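Marikar cell, setup and upkeep notes

I keep this file next to the Marikar recordings so whoever grabs the data knows what shape the cell was in when it was made. It covers the January build at Nudurbridge, after we moved everything over from Grovholm (what a week!). There are 1,810 recordings in the folder, and 86 of them are flagged because the right gripper was closing a hair crooked. Keep those out of training unless crooked is what you're after.

Before each session I wipe the tabletop, home the arm, open the gripper and look over the cables at the wrist. They like to creep toward the shoulder joint, and if a loop gets tight the camera feed starts dropping. Give them more slack than you think they need.

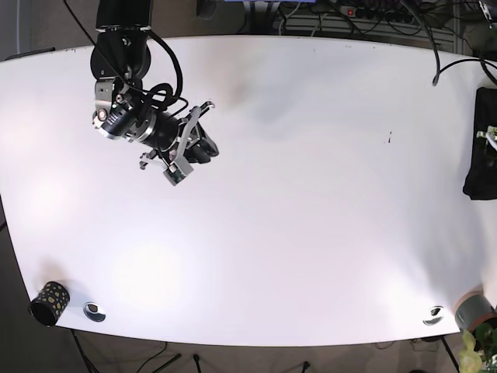
Right arm over the white table, gripper slightly open, sensor board on the lower finger bracket.

The finger bracket screws work themselves loose, so I snug them up after about 24 hours of running. Go easy! I stripped 2 of them on the old Skulonberg cell and had to drill them out. Once they're tight, redo the zero for the sensor, then close the gripper on nothing and check that the tips meet evenly.

Known issues
The white top washes out under the overhead lights, so don't trust color near the front edge.
Wrist camera offsets changed after the move. Use the newer calibration file, the Grovholm one is only there for old recordings.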